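Vallusix door-opening package, reviewed after a season on our night rounds

Posted 17 November 2021 by Rosemarie Ostermann

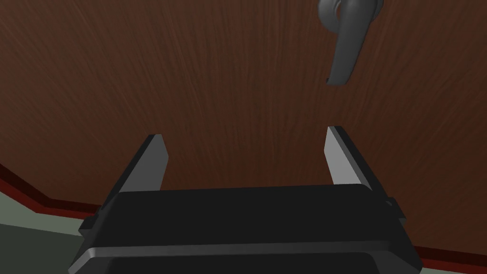
Simulator view from the gripper, fingers open, with the lever handle up to the right.

I run the night shift at a records storage building, and I should say up front that I came to this as the person who used to open all the doors. We have 13 of them on the long corridor, every one with a lever handle, and before the Vallusix my people walked that corridor over and over, pushing carts and leaning on levers with their elbows.

The package is software plus a rehearsal program, and you practice each door on screen before the robot goes near the real one. I expected to hate that part (I'm no computer person!) and ended up rather fond of it. Pejman Ansari set up our doors, and he let me sit beside him and fuss about which way each lever ought to turn. The simulated wood is a nice dark brown, much handsomer than ours, and the handles are plain gray. Plain is fine with me, though I would have liked door numbers, as I kept losing track of which one we were rehearsing.

As for the work itself, the robot takes the late carts now and my crew does more of the pulling and checking. Afshin Abbasi is delighted, his knees especially. Soudabeh Nouri misses the walking and told me so, and I've gone back to giving her the far wing on foot, which suits us both. You do lose some of the chatting that used to happen in the corridor, and I'd plan for that if I were you.

Setup took 20 evenings, longer than we were promised. The yearly fee is 3,000 dollars, and phone support closes before our shift starts, a real nuisance for a night crew. I've written to them twice and am hoping for better hours in December.

Four stars from me.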